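Ticket 246: Parts print too small from Hokance
Opened: 2/3/24
Opened by: Saadet Yüksel, Fuststead Community Orchestra library
Product: Hokance notation, desktop version
Printer: Zundard office laser, two trays plus bypass
Print server: Dursun
Status: Closed

Problem as reported

Parts exported from Hokance print at the wrong size. The staves come out small and there is a wide white margin on the right and at the bottom. The score itself prints fine. Only parts are affected. It started after the office PC was replaced. The old PC printed the same files at full size.

I need a set of 50 parts for the spring program, 195 pages in total, and would like not to print it twice. The string players already complain about the note size on a good day.

What I measured: staff height on the new printout is 84 percent of staff height on a part printed from the old PC. I used a ruler and did it on three different parts. Same result each time.

Reply 1, support

Thanks for measuring. Please send:
- the page size set under Layout > Page Setup for one of the affected parts
- the paper size shown in the Windows print dialog
- whether "Fit to printable area" is checked
- one exported PDF

Reply 2, Saadet

Page Setup says Letter, portrait. Windows print dialog says Letter. "Fit to printable area" is not checked. PDF attached (second violin, first movement).

I also opened the PDF on my laptop at home and printed it on my own inkjet. It was full size. So the PDF seems fine.

Reply 3, support

Agreed, the PDF is correct. The page is 8.5 x 11 and the staves are the size you set. That puts the problem somewhere between the PDF and the paper. Let's go through the steps one at a time. Please change only one thing per test and print one page each time.

Step 1. Print from a different program

Open the PDF in a browser and print page 1 to the Zundard with scaling set to 100.

Result (Saadet): Still small. Same margin on the right and bottom.

Step 2. Bypass the print server

Add the Zundard to the PC directly by its network address, without going through Dursun. Print the same page.

Result (Saadet): Full size! I printed it twice to make sure. Then I went back to the Dursun queue and it was small again.

Step 3. Check the queue defaults on the server

On Dursun, open the queue's Printing Defaults. Look for anything about scaling, booklet, or "print on size." Note the paper size for each tray as well.

Result (Saadet): Our IT person had to log in for this. Tray 1 is Letter. Tray 2 is Letter. Bypass is set to A5. Under Effects, "Print document on" is checked and the box next to it says custom. He didn't set it and doesn't know who did. He thinks it came over when the queue was copied from the old server.

Step 4. Clear the setting and test all three paper sources

Uncheck "Print document on." Set the bypass to Letter. Restart the spooler, then print one page from each source.

Result (Saadet): Tray 1 full size. Tray 2 full size. We use the bypass for colored paper, and that is full size now too. I put the pages up to see how they read from a chair. Two sheets fit side by side on the desk, with the pale pink one on the left, and the dense passages are readable again.

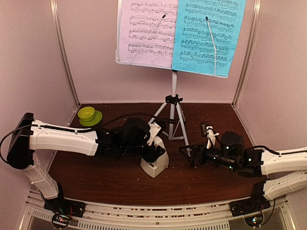

Step 5. Reset the saved preferences on the PC

Hokance remembers printer preferences per file. Files that were printed while the queue had the wrong setting may still carry it. Open one of those files, go to File > Print > Properties, and click Restore Defaults. Save the file and print again.

Result (Saadet): You were right about this one. Two of the older files still came out small until I restored the defaults. The rest were fine. Is there a way to do it for a whole folder?

Reply 4, support

Yes. Close Hokance, hold Shift while starting it, and choose "Forget printer settings." It applies to every file the next time that file is opened. It does not touch layout, fonts or page size. You will need to pick your default tray again.

Reply 5, Saadet

Did that. Tray selection was gone as you said, and I set it back to Tray 2. I printed the full set this morning, all 195 pages, and checked the first page of each part against an old printout. Sizes match.

One leftover question. The page footer sits very close to the bottom edge on some parts. Is that related?

Reply 6, support

No, that is a layout setting. Go to Layout > Text Frames > Footer and raise the bottom offset. If you change it in the score, choose "Apply to all parts" before you close the window. Otherwise each part keeps its own value.

Reply 7, Saadet

Found it. OK to close.

Closed by support.
Cause: scaling option and wrong bypass paper size in the queue defaults on the print server.
Category: Printing, third-party driver.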